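Kritische Leserinnen und Leser gesucht: Wer prüft unsere Regeln für Greifversuche am Tisch?
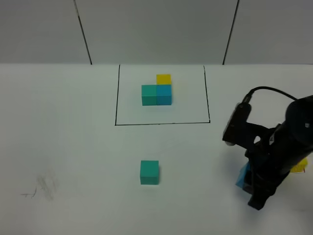
Ausgabe 6, Seite 101

Die Arbeitsgruppe Wastdale hat einen Entwurf mit Regeln für Tischversuche mit Roboterarmen vorgelegt. Wir halten ihn für unfertig. Ein mit Filzstift gezogenes Rechteck gilt darin als Zielfläche, und ein Würfel ist »abgelegt«, sobald er darin steht. Was gilt, wenn er auf der Linie steht? Wie gerade muss die Linie sein? Dürfen sich die Würfel berühren? Dazu schweigt der Entwurf — oder er verweist auf das »Ermessen der Bedienperson«, was in einer Norm nichts verloren hat.

Für die zweite Lesung ab März suchen wir Personen, die

schon selbst Versuche protokolliert haben,
Erfolgsquoten grundsätzlich misstrauen,
Deutsch und Englisch sicher lesen.

Robotikdiplom nicht nötig. Wer bei Arkov oder Wanyama angestellt ist, legt das bitte offen; beide haben am Entwurf mitgeschrieben.

Der Aufwand liegt bei 50 Stunden, das Honorar beträgt pauschal 800 Euro. Reisekosten nach Plernstead werden erstattet, allerdings erst nach der Sitzung. Ob der Ausschuss Ihre Einwände übernimmt, können wir nicht versprechen. Abgedruckt werden sie in jedem Fall, mit Namen.

Bewerbung formlos, höchstens eine Seite, an Dolores Fitzsimmons. Fachliche Fragen beantwortet Akash Semwal.

Stand: Donnerstag, 16. Januar 2025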